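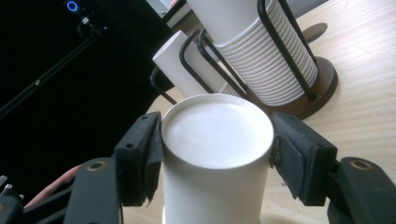 Civance Paper Cups, 12-Ounce, Sleeve of 100

The Stokton office kitchen used these cups for hot and cold drinks over a period of two months. The walls remained firm with coffee for 35 minutes, after which slight softening was noted at the seam. Tea gave the same result. The rolled rim is comfortable to drink from, and no leaks were reported.

Lids are sold separately and fit poorly — Iqra Ansari, who manages supplies, returned two packs in March. The supplier replaced them without charge, but the second set was no better.

The cups are recommended for meetings and for self-serve stations where lids are not required. Rating: 3 out of 5.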